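Tredendale Shared Workshop
Kitchen Arm Build: Frequently Asked Questions

Last updated 2nd August

These are the questions we get most often from members and from people who have read about the build on the Tredendale noticeboard. If yours is missing, leave it on the sheet by the tool cabinet or send it to the workshop address.

What is the project?

We are building a robot arm setup that can do simple kitchen chores on a tabletop: moving dishes, picking up food, wiping up. The project is called Mumham. It started in January as a home build in a member's garage and moved into the workshop when it outgrew the space.

Did you build the arm yourselves?

No. The arm was bought secondhand. We built the table it works at, the wiring, the gripper fingers and most of the software that ties everything together. One early attempt at a fully homemade arm is on the shelf in the back room. It could lift a spoon but not a full cup, and the joints drifted after an hour of use.

What does the gripper look like, and can I copy it?

It has two fingers that open and close in parallel. The finger files are in the project folder and anyone can print them. Print them solid at the base, where ours cracked twice. The pads are cut from rubber sheet and glued on with contact cement. Replace them when they get shiny.

How much has it cost?

Apart from the arm, we have spent 121 dollars on the table, fasteners, printed parts and cable. Most of that was the tabletop and its legs. The dishes came from members' cupboards. We don't give a figure for the arm because secondhand prices change so much from one month to the next.

Why a kitchen?

Kitchen items come in awkward shapes, and everyone already knows how they are supposed to be handled. If the arm puts a mug down badly, a person with no robotics background can see it right away. That makes it easy for new members to help with testing.

What does it practice with?

Ordinary things: plates, bowls, mugs, a squeeze bottle of ketchup, small food items and a yellow sponge. We also keep a black countertop oven on the table so that the arm has to work next to something large that it must not hit. We change the layout between runs. A program that only works when the bowl is in one exact place is not much use.

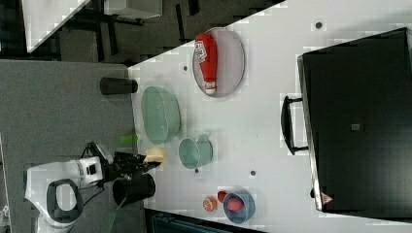

How do you tell the arm where the table is?

We use a short setup routine. The arm is moved by hand to each corner of its working area, and the software saves the positions. It then works out the height and tilt of the surface from those points. The routine takes around 6 minutes and has to be repeated whenever the table or the arm base has been moved, even slightly.

Which items are the hardest?

Mugs are hard when they are on their side, and so is anything round that rolls when touched. Thin plates are difficult too, as the fingers have very little to get hold of. The sponge is the easiest. It squashes to fit the fingers and forgives a poor grip, so we give it to beginners first.

How do you teach it a new task?

Someone drives the arm through the task with a hand controller while the software records the movement. We do this 60 times for each task, with the items in different positions, and then train on the recordings overnight. Bad recordings are deleted before training. A recording counts as bad if the item was dropped, if the arm bumped the table, or if the driver stopped for a long time halfway through.

What software do you use?

The control program is called Clurketti. It was written by members and it runs on the older desktop computer next to the build. It handles the hand controller, the recordings and the safety limits. The training is done on a separate machine. Clurketti has a manual, but the section on error codes is out of date. Use the printed list taped inside the computer desk.

Is it safe to stand near it?

Stay outside the taped line while the arm is powered. The speed is limited in software to a slow walking pace, and there are 2 stop buttons, one by the computer and one on a cable that the driver keeps within reach. Do not reach onto the table to fix something during a run. Press stop, wait for the arm to hold still, and then reach in.

Long hair should be tied back and loose sleeves rolled up. Children can watch from the bench with an adult.

Does the oven get hot?

The oven is never plugged in during arm sessions. We use it for its size and its door. Opening the door is a task we want to try later, once the arm is more reliable with the bar handle. At present it tends to pull a little sideways and lose its grip.

What happens if it drops something?

The driver stops the arm and puts the item back by hand. Use only the dishes from the project crate. Glass and good china are not allowed on the table.

Can I build one at home?

You can, if you have a sturdy table and enough clear floor for the arm's full reach. Measure the reach before you buy anything. The most common problem we hear about is a table that wobbles. The arm is heavy, and when it stops suddenly, a light table will shift and every saved position will be off. Bolt the base down, and add a cross brace to the legs if the table moves when you push it.

You should also plan where the cables will run. Leave enough slack at the wrist for a full turn, then check that the loop can't catch on the table edge at the lowest position.

Where did you get the tabletop?

From Navarrete, the surplus yard past the rail bridge. They sell panels by weight and will cut them to size for a small fee. Bring your measurements written down. Their stock changes and they don't hold items over the phone.

Do I need to know how to program to join?

No. Recording runs, printing parts, sorting the bad recordings and resetting the table all need people and none of them involve code. You do need to have done the workshop's general safety session.

Can I borrow the arm for my own project?

It stays on its base. You may run your own program on it during open hours if a member of the build group is present and you restore the original settings afterward. Sign the log before and after, and write down any odd noises.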